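Small appliances: breakfast machine added to the loan pool

The Groltel shared kitchen now has a compact breakfast machine available for loan. It combines closed cooking plates and a small saucepan on a single base, so one appliance replaces 2 on the counter. Birthe Dalsgaard completed the intake check in February and entered the unit as item 73.

Borrowers should keep the lid closed while the plates heat. Preheating takes roughly 7 minutes. The saucepan is intended for eggs, milk and small portions of porridge. Do not move it to the induction hob, and do not put it in the dishwasher.

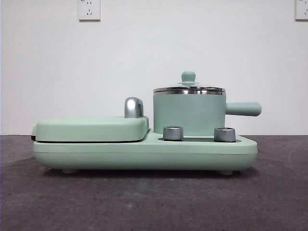 Item 73, griddle lid closed, saucepan in place.

Cleaning: unplug the unit and let it cool fully before wiping the plates with a damp cloth. Metal scrapers and scouring pads will damage the coating. Lift the saucepan off and wash it by hand. The base must not be immersed. Dry the underside before the unit goes back on the shelf.

The loan period is two days. Reservations go through Torben Vogler at the Groltel desk. Report worn coating or a slack lid hinge on the return slip, with the item number.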